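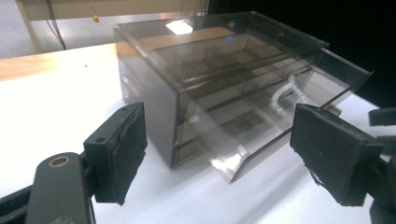
Notes, Friesen robotics course, project talk, 2025-07-10

Opening. State the task in one line: open a tinted drawer organizer with a hand-held two-finger gripper, record the motion, train a policy on the recordings. Team name is Bullar. Skip the course history.

Data. 296 demonstrations, all by students. Start pose varied by hand between takes. Say that we dropped takes in which the operator paused for over 10 seconds.

Why this object. Transparent walls give weak depth cues, and reflections move when the camera moves. Warnik's group used opaque boxes, so don't compare numbers directly.

Hardware. Two fingers, brass-colored bushings in the arms, screw holes in the finger blocks. Pad wear matters: a frayed edge changes the contact point on a thin drawer lip. Pads get checked before each session. If asked about force sensing, there is none.

Approach phase. Fingers open wide, box well out of reach, bare white table between. The policy has to commit to a heading here with little texture to work from. Slow down on this part.

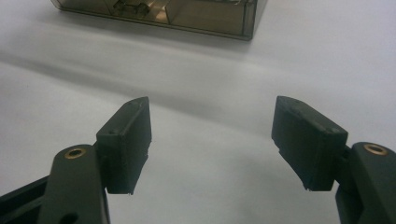 Lina Hattar asked at the dry run whether the policy learns the drawer edge or just the table edge, and said she would want the box rotated 90 degrees before believing either. Answer: rotation test is scheduled for August. Don't promise a result.

Close with open items. Second operator group, new pads, Braltico logging format. Lorne Lavoie takes questions on training code.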